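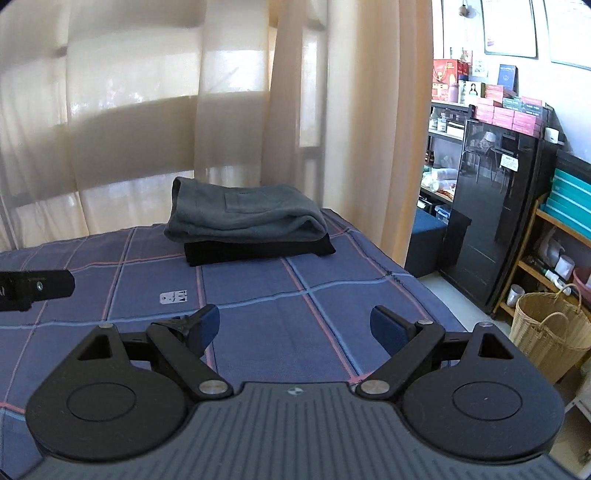 January, afternoon session, wet bench. Crocking on dark reactive shades is still the open item from before the break, and the Gebreyes cotton is still the worst of the lot. Dry rub is fine on every swatch. Wet rub is poor on the navy and poor to middling on the other blues. For the write-up I want to keep the distinction between a garment and a bed cover clear. A blue bedspread like the one in the photo is a large flat area of navy and slate-blue plaid, sat on and slept under, and it touches pale sheets for most of its life, so wet rub and perspiration matter more to it than light does. The garment limits we have been borrowing are written around a different pattern of wear.

Dyeing as before: exhaust, salt and soda ash, liquor ratio unchanged. Cloth from the same Gebreyes roll, scoured here and checked for absorbency with the drop test. Ravinder Carrier made up the stock solutions in the morning and labeled them by hand. The label printer is out of ribbon again.

What changed this time is the wash-off. Old sequence was cold rinse, warm rinse, one soaping near the boil, cold rinse. New sequence puts 2 soapings in, with a hot rinse between them, and the first soaping does not start until the rinse water has come down in conductivity. The idea is Ayana Wako's. Her argument: leftover salt keeps the hydrolyzed dye on the fiber, and soaping in salty liquor is mostly wasted heat. I agree with the chemistry. Whether it explains our numbers is another matter.

Swatches: 7 in all, cut along the warp, edges overlocked so they would not fray in the pots. Three went through the old sequence and four through the new. I would have liked an even split but one old-sequence piece tore on the clip and was discarded.

Wet rub, graded under the cabinet by Desta Weldu and me separately, then compared. Old sequence: same poor grades as before the break. New sequence: better by half a grade on three pieces and by a full grade on the fourth. We disagreed on one piece, by half a grade, and recorded the lower value. The piece that gained a full grade came from the end of the row nearest the drain. I do not trust it yet.

Perspiration, acid and alkaline: staining on the cotton strip of the multifiber improved slightly with the new sequence. Wool strip clean in all cases. Shade change negligible. Readings on the Uller are in the shared folder under the swatch numbers. The white tile was checked before and after and had not drifted.

Water use is the obvious objection. The extra hot rinse and second soaping add roughly 32 liters per kilo of cloth at our bench scale, which will not carry over directly to a jet machine but is still too much to ignore. Jytte Ragnarsson at Wititton has asked what happens if the first soaping is dropped and the rinse is run longer. That is a fair question and should have been one of the arms from the start. Added to the list.

Notes on the soaping agent. All of today's pieces used Sturlow at the usual dose. It foams badly in the new sequence, worse in the second bath than in the first, and I had to knock it back with a fine spray. Foam lifted one swatch clear of the liquor for a minute or so – marked with a notch at the top left corner, in case it reads oddly later. If the trial goes to the larger pot, use the low-foam version, and run a blank with it first.

Backstaining: the white tracer strips from the second soaping bath came out nearly clean. The strips from the first bath were visibly tinted on all four. So there is loose dye to be removed, and the first bath is removing a good part of it. This is the most useful result of the afternoon and needed no instrument.

Abrasion not started. Amanuel Belay has the machine until he finishes the upholstery samples. He suggests stopping at 1000 rubs for a first look at color loss on the navy, then carrying on to the usual end point with the same specimens. Will do that.

To do:
Repeat the new sequence with the positions in the row shuffled.
Third arm per Jytte: long rinse, single soaping.
Log conductivity at every drain. Today it was only read before the first soaping.
New clips. The old ones have sharp jaws.
Ask Gebreyes whether the roll was mercerized. The paperwork does not say and the cross section under the microscope was ambiguous.

5:40 p.m. Pots rinsed, remaining navy stock in the fridge, second shelf. Use it or dump it before the next batch.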